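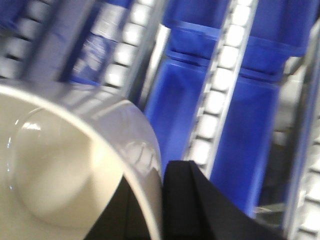 One black finger inside the mug, one outside. Is that a good grip?

Robot companies love to say their grippers can pick up anything. You should be suspicious of the word "anything." Your own hand can't do it. Try picking up a wet watermelon seed.

A gripper is the part of a robot that does the grabbing. The kind we're looking at has two stiff fingers that slide together and apart. At Kiststead, a workshop where people test robot parts, two sets of fingers got a tryout in January. One set is called Pratent and the other is called Guvero. The makers of both say they are the best, so at least one of them is wrong.

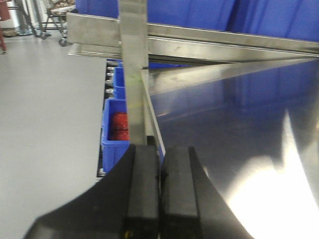 Comparing grippers sounds easy. You give each one the same jobs and see which does better. But the jobs have to be fair, and a workshop is a tricky place to be fair in. Look at the big sheet of shiny steel on the right, with a white glare spread over it. A robot that uses a camera to find things has to deal with shine like that. If one gripper gets its turn under bright lights and the other doesn't, you might blame the fingers for a mistake that began with the camera.

So the testers wrote rules. Same robot arm, same lights, same objects — and no skipping the hard ones. Each gripper had to make 3000 grabs. That's a lot of mugs.

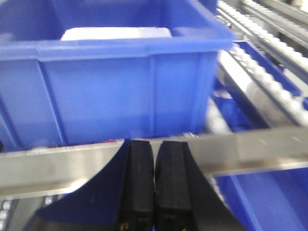

Why so many? Suppose you toss a coin 6 times and get five heads. Is it a magic coin? Probably not. Small tests can fool you, and a company can show you a video of its best day and leave out all the bad ones.

Guvero dropped or missed 773 of its grabs. Pratent did better on mugs and worse on soft things like cloth. Which one won? It depends on what you want picked up, and an ad won't usually tell you that.

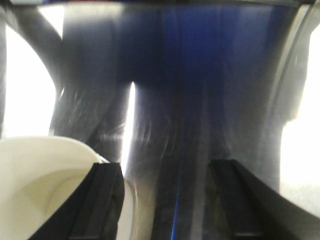

There's a third gripper, the Hallgrímsson, with soft rubbery fingers. Its makers say it never drops anything. Never? Before you believe that, ask them a few questions. How many times did you try? What did you try it on? Who was keeping score?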